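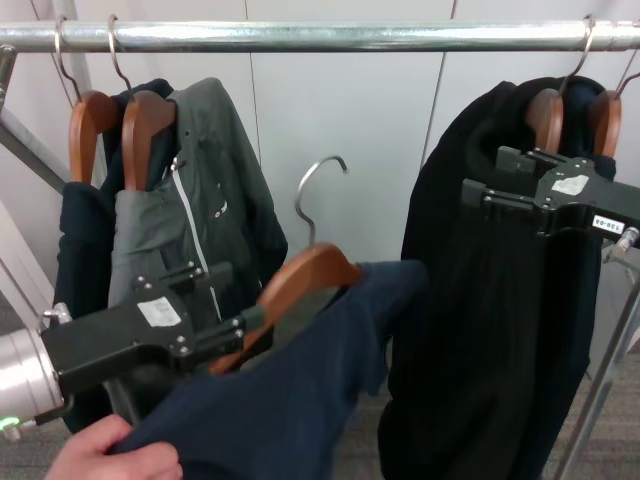 Shahzad Abbasi
@shahzadabbasi · 15 abr 2025

Cambio de armario. Este año guardo la lana antes de mayo, que el pasado me salió polilla en dos jerséis.

1/4 Lavar todo antes de guardar, aunque esté puesto una sola vez. La polilla va a las manchas y al sudor.

2/4 La lana, doblada. En percha se dan los hombros.

3/4 El cedro pierde olor. Lo lijo un poco cada abril.

4/4 Bolsas de tela con cierre. Las mías son de Burkell, 4 por paquete.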